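16 June 2022

Back at Flamcombe today for the gripper comparison. We had it penciled in for May, but the Skusteo fingers came late and I didn't want to run the Drakos set alone and then try to remember how it felt. Got in early, cleared my inbox, wrote out the order of trials on a sheet of paper and taped it inside my notebook.

The task is the washer and bolt one again. Pick a washer up flat, carry it to a bolt standing on its head, lower it over the thread, let go. It sounds easy. The hard part is the pickup, where a thin ring on a flat surface gives the fingers almost nothing to get under.

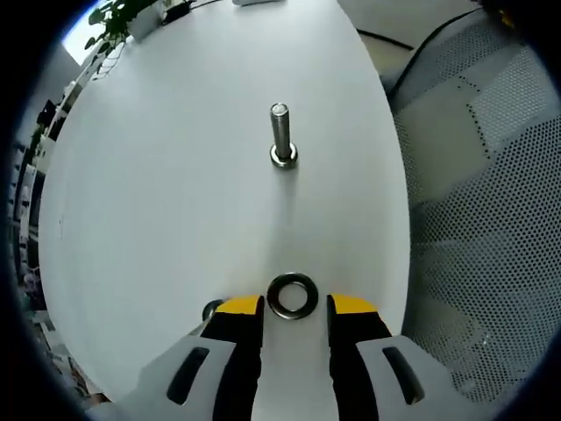 I started with the narrow opening setting and then went wider. Wide is faster on the approach, but I tend to overshoot on the close and the ring slides. Narrow is slower and I have to line up more carefully. I wrote down 18 mm as the setting to keep for tomorrow. The trigger spring on the Drakos handle is stiffer than I would like, and my thumb was sore by lunch.

Lunch was soup from the machine. Answered two emails about the controller firmware. They want to know if the Standby mode can be turned off, and I said I would check. It drops out after 40 seconds without movement, which is too short when I'm setting parts out by hand between trials.

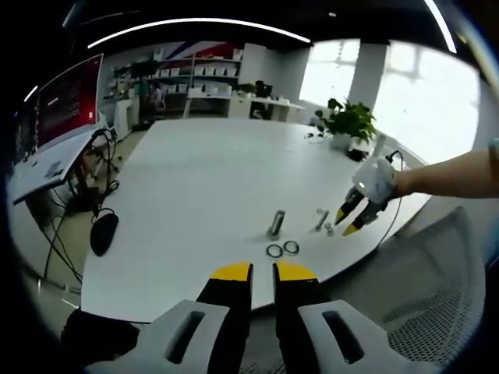
Working with two people at one table needs more planning than I gave it. We kept reaching for the same spot, and a couple of trials had to be thrown out for that alone. Both grippers have the yellow tips, so when I go through the wrist video later I will need to go by the arm coming in from the right to tell whose is whose. Colored tape on one pair would fix it – I put that on the list. I also want to try the rubber rings as a proper task. They should be kinder to a sloppy grip than metal, and that would tell us something about how much of the trouble is friction.

Changed to the second camera mount in the afternoon. The tilt was off by 2 degrees on the first try and I had to loosen everything and do it again.
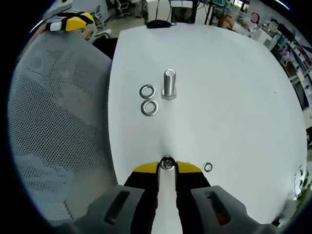
The plan calls for 200 trials per finger set, and at today's pace that is most of another week. I don't mind the work, but my back does. I moved the chair out, stood for an hour, then brought it back.

Still to do: copy the files over, order a softer spring, ask about the Standby timer. Left my notebook on the desk, so the settings above are from memory.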